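Keeping Gripper 0147 Alive: Setup, Upkeep and Repair of a Hand-Held Gripper Pair

Final report, Practical Automation project
Paula Hodoroagă
Submitted March 31, 2018

What I was asked to do

The Hasergate lab owns a pair of hand-held grippers, which people use to pick things up so that a robot arm can later be taught to pick up the same things. My project proposal was called "Improving Fingertip Compliance in Textile Handling." My supervisor crossed out the first word and wrote "Maintaining." This report covers the maintaining.

The unit I was responsible for carries the number 0147 on a sticker. Its partner is identical in design and much better behaved, and gets less space here as a result.

State of the unit on arrival

I inherited 0147 from last year's student along with a shoebox of spare fingers and a logbook. The logbook had two entries. The first said "works." The second said "see previous."

It did work, in the sense that the fingers opened and closed. They did not close on the same spot twice. Pinching a sheet of paper at the tips, I could pull it out from one side with no effort and tear it on the other. One arm of the finger frame had play in it, and the yellow finger on that side sat slightly twisted on its mount. Someone had dealt with this before me by tightening everything very hard, which had rounded the head of one mounting screw. Removing that screw took an afternoon and is the reason the lab now owns a screw extractor.

Setup procedure

After several versions, this is the order I ended up with:

Take both fingers off and clean the mounts. Lint gets in there and packs down like felt.
Refit the fingers finger-tight only, then close the gripper on the steel gauge strip.
Tighten the screws a little at a time, alternating sides, with the gripper still closed on the strip.
Open and close it 51 times. (I planned on 50 and lost my place.)
Check the tips again on paper. If one side slips, start over.
Wipe the front plate and the sensors with a dry lens cloth.
Scan the code and log the unit number before anything else gets recorded.

The last step looks like paperwork. I skipped it once in July and spent the following day matching 200 recordings to the correct gripper by hand, so it is now in the procedure.

Testing on cloth

Bench tests with paper and foam went well, so of course the next thing was laundry. Cloth finds every fault in a gripper. If the tips meet unevenly, a thin hem slides out of the open side, and if they are too tight the operator's hand gives up before the fabric does. We used clothes on a bed, one gripper per hand, with a lift counted as good if the garment stayed held until the operator chose to let go.

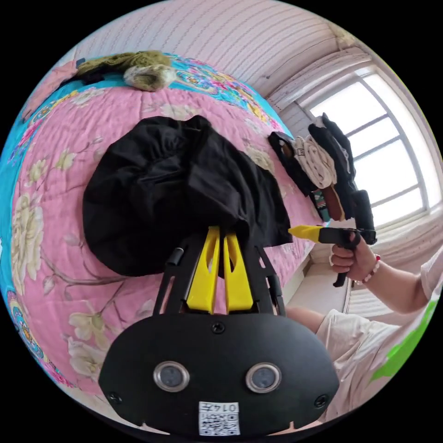

Results

Across the cloth sessions I logged 300 lifts with 0147. Of these, 271 were good. Before the realignment I had not kept a proper count, so I can't claim a percentage improvement, although I did write one in my first draft and was asked where it came from.

Dark garments were the annoying ones. A black garment that has been crumpled up hides its own edges, and on the recordings it is hard to tell whether the fingers have one layer or three. This is no fault of the fingers, but I spent a week adjusting them as if it were. The lesson for the next student is to check the recording before reaching for the screwdriver.

Most of the bad lifts were slips at the tip. The slots in the fingers let them bend a bit around whatever they are holding, which helps with bulky folds and does very little for a single thin layer. I tried a rubber coating from Palumbo, the hardware shop near campus. It gripped beautifully and then would not let go. I removed it with a fingernail over two evenings.

Repairs carried out

One finger replaced after a crack appeared at the edge of the slot. The first spare from the shoebox was cracked in the same place, which suggests last year's student put it back in the box out of optimism. The second spare was fine. I have thrown out the cracked ones and labeled the rest.

Rounded mounting screw replaced, as described above.

Finger frame shimmed on the loose side with a strip of brass sheet. It has held through all the cloth sessions, but it is a shim, and I would like it to be a new frame. The quote from Hindura is in the appendix for whoever has a budget.

What is still wrong

The handle creaks. I have taken it apart twice and it creaks in a slightly different place each time. It doesn't affect the grip and I have stopped hearing it, though my roommates at Ovcombe House have not.

The gauge strip should be kept with the gripper and not in my desk. It is in the shoebox as of this week, along with the extractor, the good spares and the logbook, which now has 34 pages filled in.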